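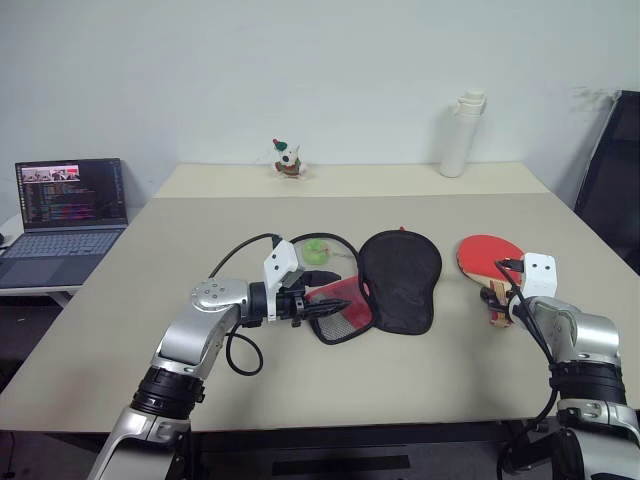 Start Zelle Anleitungen Ersatzteile FAQ Kontakt

Häufige Fragen zur Zweiarmzelle Jokitz

Muss ich die Handkameras wirklich jede Woche neu kalibrieren?
Steht so im Handbuch. Wir haben es eine Zeit lang gemacht und keinen Unterschied gesehen. Inzwischen kalibrieren wir nach jedem Stoß gegen ein Gehäuse und nach jedem Abschrauben, sonst gar nicht.

Das Kamerakabel fällt ständig aus. Neues Kabel kaufen?
Erst die Schlaufe am Handgelenk prüfen. Ist sie zu knapp, zieht jede Drehung am Stecker. Hängt sie zu tief, bleibt sie an der Tischkante oder am Objekt hängen. Handgelenk langsam um 90 Grad in beide Richtungen drehen und dabei zusehen.

Wie fest gehören die Schrauben am Greifer?
Das Datenblatt von Tavares nennt einen Wert, die Montageanleitung einen anderen. Wir ziehen handfest an und kontrollieren nach 6 Stunden Betrieb.

Taugt der Selbsttest?
Bedingt. Er meldet »OK«, sobald die Motoren antworten. Über verbogene Finger sagt er nichts. Wir lassen zusätzlich einen Tischtennisschläger am Griff fassen: Kippt er beim Anheben weg, stimmt etwas mit den Fingern oder dem Nullpunkt nicht.

Lohnt sich das Wartungspaket Dredomden für 770 Euro?
Enthalten sind Fett, Ersatzkabel und ein Fernzugriff. Die Kabel gibt es einzeln für 189 Euro. Den Rest muss jeder selbst bewerten.

Verwandte Beiträge
Nullpunkt am Ellbogengelenk setzen
Jasturach-Treiber: bekannte Fehler
Greiferfinger tauschen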